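Reading time: 4 min

Search Search for: Type and hit Enter

Haswood Working Group Publishes Practice Guide for Robots That Handle Mixed Grocery Items

A new guide for teams who teach and test robot arms on everyday goods is now open for public comment. It was prepared by the Haswood Working Group on Tabletop Handling together with the test laboratory of Jarman, and it gives 105 recommendations for the daily work at the table, from the first power-on to the storing of the records.

The guide is meant for small laboratories and for companies which do not have a safety department of their own. In such places the rules for big industrial cells are often difficult to apply. The arms are light, the people sit near, and the objects change many times in one day. The working group wanted to have one text which a new operator can read in one afternoon and keep beside the station.

"We had good rules, but they lived in the heads of different people," said Lilian Kaijage, who chairs the working group. "When one person was on holiday, the rule was also on holiday. Now it is written, and everybody can argue with it."

A large part of the guide is about the objects. Grocery packages are long or flat, stiff or soft, shiny or dull, and they frequently come to rest one on top of another. The authors recommend that overlapping items stay as they fell when the purpose of the session is picking from clutter, and that the operator does not make the table tidy between attempts. They also recommend that the space between the fingers is checked from the wrist view before the arm goes down.
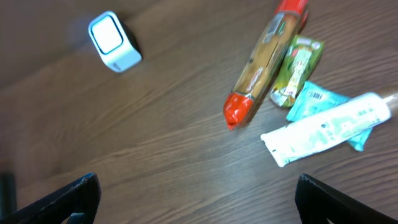

What the guide asks for

The recommendations are divided in 5 chapters. The main points are the following:

- Before each session, the operator opens and closes every gripper one time without an object and looks at the fingers for wear.
- Cables along the arm must have enough loop for the full turn of the wrist, but the loop should not hang in the path of the fingers.
- With two arms at one table, it must be written down which arm may enter the middle zone first. The second arm waits outside this zone until the first one has left it.
- Baskets and bins are placed at the same side for the whole session. If a basket is moved, a new session number is given.
- Food packages which are used for training are marked as not for eating and are taken away when a seal has opened.
- A failed grasp is recorded in the same way as a good one. It is not permitted to delete it because it looks bad.
- Status lights on the grippers must be visible from the chair of the operator. A light alone is not a reason to put a hand between the arms; the stop button is pressed before.

The chapter about records was the most discussed. Some members wanted every session to be described in full sentences, others asked for a short form. The published draft has a form of one page, with a free field at the end. Njoroge Biwott, editor of this chapter, expects that the field will be too small for many users and asks them to send their filled forms as comments.

The draft was tried in advance at the Jarman laboratory, in over 500 sessions with one-arm and two-arm stations. From these sessions the editors collected 445 remarks of operators, and the wording of the middle zone rule was changed twice after them. In the first version both arms could be in the zone if they moved slowly. The operators did not agree on what is slow, so this sentence was removed.

"Two arms over a tube and a pack of spaghetti is a very small thing to look at," said Chepkoech Magesa, head of testing at Jarman. "But the question who goes first is the same question as in a big hall, and we had to answer it on paper."

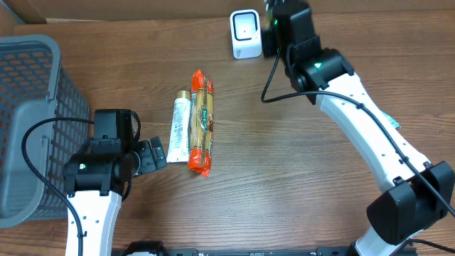 SITVILLE, 2022-01-17

The comment period opens today and will close at the end of February. Comments can be sent by laboratories, manufacturers, schools and single persons. Each comment should name the number of the recommendation and, if possible, propose another wording. General comments are read too, but they are answered last.

A public reading of the draft will be held in Sitville in February, with a demonstration of the start-up check at a two-arm station. Participation is free of charge, and places are given in the order of registration.

The guide is voluntary. It does not replace national law or the instructions of the manufacturer, and where they are stricter, they have priority.

About the working group

The Haswood Working Group on Tabletop Handling brings together laboratories and equipment makers from Haswood, Sitville and Prultley. It writes practice guides and keeps them up to date.

Press contact: Mwajuma Muriithi, Haswood office
Technical questions: Witold Zalewska, Prultley office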